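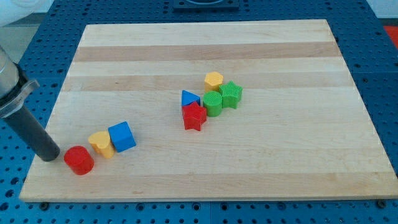 Caring for your Grinda board: common questions

What oil should I use?
Food-grade mineral oil, or the Bimard board oil sold in 400 ml bottles. Olive and sunflower oil go rancid in the grain and should be avoided.

How often does a board need oiling?
Once a week for the first month, then when the surface looks dull. Leave the oil on overnight and wipe off the excess in the morning.

Can it go in the dishwasher?
No. Heat and standing water open the glue joints. Wash by hand, dry with a cloth and stand the board on its edge – both faces need air.

My board has warped. Can it be saved?
Usually, if the bow is under 3 mm. Lay it hollow side down on a damp towel for a day, then dry it upright. Boards with a larger bow should be returned.

Which sandpaper removes knife marks?
Start at 180 grit and finish at 400. Do not go up to 1000, as the wood will take up less oil.

Is the Clavimness covered by the same guarantee?
Yes. The guarantee covers split joints on all boards, including the older Ye range. It does not cover stains or scorch marks.

How do I make a claim?
Write to Malsha Cassim in customer care and quote the number stamped on the end grain. Claims without a number take longer to process.

Page last checked October 2026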